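Apuntes > Automatización aplicada > Tema 4 > Evaluar un kit antes de comprarlo
23 de octubre - Cátedra de Automatización, apuntes del turno de tarde

Tema 4. El kit de pinza manual Stoneo: lectura de una oferta comercial

Seguimos donde lo dejamos, en la diferencia entre comprar un robot y comprar lo que hace falta para que el robot sirva de algo. El caso de estudio es el kit Stoneo, que distribuye Sornasen y que en su folleto aparece como «la vía más corta entre su mano y su robot». La frase no significa nada, pero está bien impresa.

Qué se vende. Una pinza de mano con dos dedos blandos y una cámara, un programa de registro y un año de asistencia. Uno la empuña, hace con ella la tarea que querría ver hecha por un brazo, y la grabación se usa después para entrenar el control de ese brazo. El brazo va aparte. Esto último figura en el folleto en un cuerpo de letra que convendría someter a las normas de prospectos farmacéuticos.

Qué cuesta. La oferta base sale por 4000 euros. El juego de dedos de repuesto se factura a 70 euros, y aquí pido que subrayen, porque los dedos son un consumible y el examen tiene debilidad por los consumibles. La cuenta correcta no se hace sobre el precio de entrada: se hace sobre el precio de entrada más los dedos que se gastan en un curso, más las horas de quien sostiene la pinza. El folleto supone que esas horas son gratis. Quien haya sostenido la pinza una tarde entera tiene otra opinión y, por lo general, otra muñeca.

4.1. El dedo blando

Un dedo rígido agarra bien lo que conoce. Un dedo blando perdona: cede al contacto, se adapta un poco a la forma y reparte la fuerza. A cambio, nunca se sabe del todo dónde está la punta cuando aprieta, y ese «del todo» es lo que luego paga el programador. Las costillas del interior deciden hacia dónde se dobla la pieza; la base, atornillada, decide si se puede cambiar sin desmontar media herramienta. En el Stoneo se puede. Es de justicia decirlo, ya que del manual no vamos a decir nada amable.

Preguntas que hay que hacer al proveedor sobre los dedos:
- De qué material son y cuánto tardan en perder la forma.
- Si se sirven sueltos o solo por juegos.
- Si el color cambia de un lote a otro. Parece una manía de decorador, pero un modelo entrenado con unos dedos de un color puede tomarse fatal la llegada de otros.

4.2. El entorno también entra en la oferta

Los folletos enseñan la pinza sobre fondo blanco, como si las tareas ocurrieran en el limbo. En una sala de reuniones hay mesas en U, sillas con ruedas, cables, rotuladores y una luz de techo a la que nadie consultó. Todo eso entra en la grabación. Las superficies pulidas devuelven brillos, las pantallas apagadas reflejan lo que tienen delante y una pared llena de dibujos aporta más textura que todos los objetos de la tarea juntos.
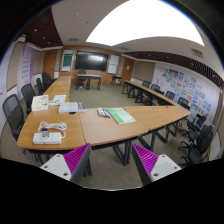

Zukinia respondió que el fondo le preocupaba mucho menos que la sincronización, y que con gusto cambiaba una sala despejada por un registro en el que la apertura de la pinza y el vídeo coincidieran siempre. Es una objeción seria. Un desfase pequeño entre lo que se ve y lo que se mide no molesta al reproducir la grabación, y por eso pasa inadvertido hasta que el brazo cierra los dedos antes de llegar al objeto, con mucha decisión.

Tomamos nota y añadimos la sincronización a la lista de pruebas de aceptación. El fondo se queda también, por terquedad del que escribe y porque las dos cosas fallan a la vez con una frecuencia sospechosa.

4.3. Prueba de aceptación

Antes de firmar el recibí se pide al proveedor una demostración en el local del cliente. En el suyo todo funciona, faltaría más. Guion mínimo:

1. Elegir una tarea corta y aburrida: coger un rotulador y dejarlo en su soporte, por ejemplo. Las tareas vistosas favorecen al vendedor.
2. Grabar 53 repeticiones. El número es feo a propósito - con cifras redondas la gente se cansa justo antes del final y completa de memoria.
3. Cambiar de persona a mitad de la serie sin avisar al programa.
4. Cambiar un dedo y repetir la calibración con el manual en la mano y el técnico callado.
5. Anotar cada grabación descartada y el motivo que da el programa. «Error desconocido» cuenta como motivo, pero resta simpatía.

Si el técnico propone saltarse el punto 4, se hace dos veces.

4.4. Comparación con Annan

La alternativa habitual es el servicio de Annan, que no vende la pinza: la alquila, graba con su propio personal y entrega los datos ya filtrados. Para una tarea aislada suele salir a cuenta. Para un laboratorio docente es mala idea, pues el alumno aprende a leer una factura y poco más. Además conviene preguntar qué se entiende por «filtrados». Las grabaciones fallidas enseñan bastante, y hay contratos en los que desaparecen con la misma discreción que los gastos de envío en la primera página de la oferta.

Cláusulas que se leen enteras, incluso después de comer: propiedad de las grabaciones, formato de entrega, plazo para reclamar y qué ocurre con los datos si se cancela el servicio. En el contrato de Stoneo el formato es abierto. La propiedad está redactada en un futuro condicional muy elegante que habrá que aclarar por escrito.

Trabajo para la próxima sesión: redactar en una página la solicitud de oferta de un kit equivalente, con coste de consumibles a un año y criterio de rechazo. Las solicitudes sin criterio de rechazo se devuelven sin corregir.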